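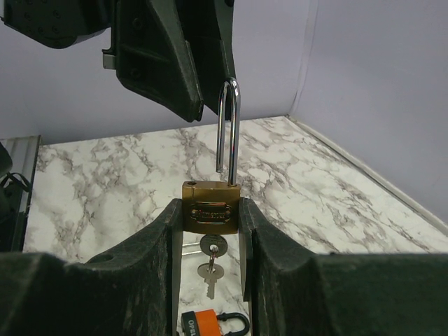
Chapter 11
What a Padlock Promises

A lock is sold on its looks. Heavy body, bright shackle - and most buyers never ask what is inside. The Garnbridge survey put 18 common claims to the test, and few held up. Treat "high security" as a slogan until you have seen the pins.

Start with the key, where the weak points usually begin.
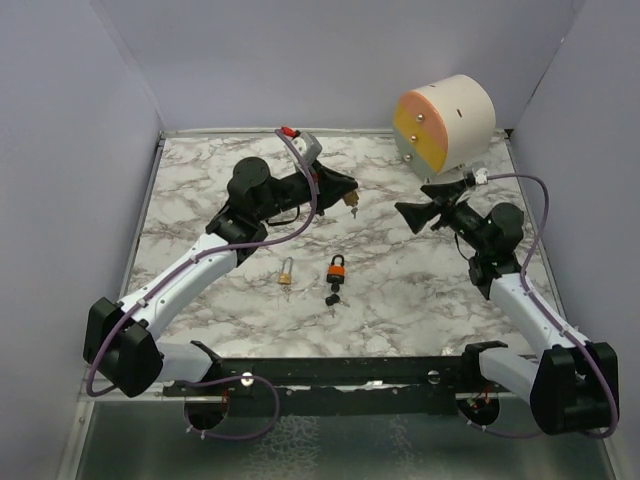 11.1 Body and Shackle

A thicker body proves little. Compare shackles first.

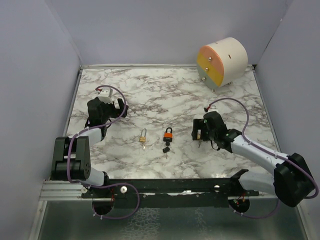 Fig. 11.2 Two padlocks, one brass and one with an orange body, with keys.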